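Legislative tracking notebook, Vetmont office
June, entry 5

Reviewed the revised text of the safe storage bill this morning. The committee substitute keeps the requirement that firearms be locked when a minor lives in the home, but it drops the civil penalty for a first violation and replaces it with a written warning. Section 2 now defines "locked container" by reference to the existing transport statute. The old definition is gone entirely, and our side-by-side needs to be updated before it goes out again.

Vote count as of 4 p.m.: 26 in favor on the record. Two members who signed the original bill have not committed to the substitute. Marjan Kazemi spoke with staff for both and recorded their concern as enforcement inside private homes — specifically, whether the warning could be issued without a warrant. The text is silent on this. I have marked it as an open item.
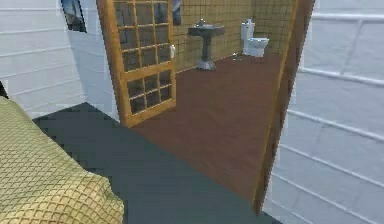
Setareh Hassanpour replied that the warrant question should not be left to the floor debate, as an amendment offered there would send the bill back to the other chamber with little time left in the session. She would prefer a short clause stating that the section creates no new authority to enter a residence.

Agreed in principle. Draft clause sent to Nimal Paul for comparison with the Tudau county ordinance, which has similar wording. He noted that the county version covers vehicles as well; ours does not, and I do not propose to add them.

Still outstanding: fiscal note, corrected sponsor list, effective date (section 5 and the summary disagree).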